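Claneck opens cloth handling collection to partner laboratories

Norkamon, September - Claneck has completed the first stage of Fudosau, its programme for recording examples of two-arm cloth handling for use in training learning systems. The set holds 418 episodes, each lasting no more than 30 seconds, and will be released to partner laboratories through Rampersad.

Episodes are recorded at 3 viewpoints: one at head height and one at each wrist. Failed grasps are kept and labelled as such.

Fudosau work table: grey cloth in all three views, turquoise garment in the jaws in the first.
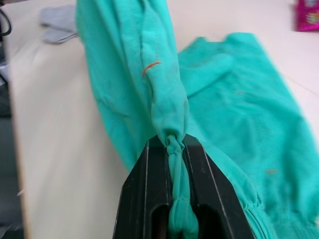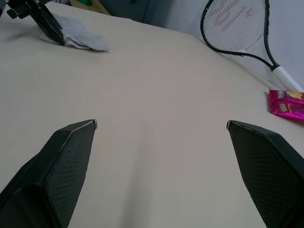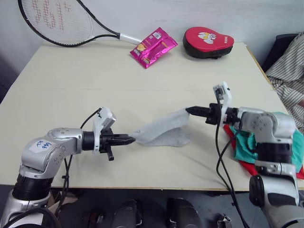
"Thin fabric folds differently on every attempt, so a single clean demonstration is of little use," said Kauko Rissanen, who leads the programme. "We record the same task many times and change the starting position of the cloth."

The second stage will add 100 episodes with heavier fabrics. Laboratories wishing to take part should apply to Rampersad - applications are open now and require a short statement of intended use.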